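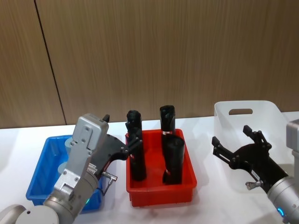 Sunday, March 15, 2020

Sorting task, Platlow cell. Swapped the old grasp scorer for the Trollusden branch and spent the morning finding out what it thinks a black cylinder is. Opinion varies by run.

Depth on matte black is still bad. The left arm's grasp on the tall one in the red bin comes from the fitted axis plus a height guess, and the height guess is a constant I typed in last September and labeled "temporary". The shorter flat-topped one gets the same constant. It will need its own.

Planner timeout is back up to 2000 ms. At 1474 it gave up on roughly every plan that had both grippers near the red bin, then logged SUCCESS (empty path). Fixed the log line. Did not fix the planner.

Right arm now parks open between the red bin and the white basket until the left one releases the lock. Ugly, but 14 cycles with no deadlock - before the change we got 2.

To do: per-object height in the Tulta config, collision margin on the bin rims, and ask whoever owns the Ledesma wrapper why it swallows exceptions. Logs are in the usual folder, under the usual unhelpful name.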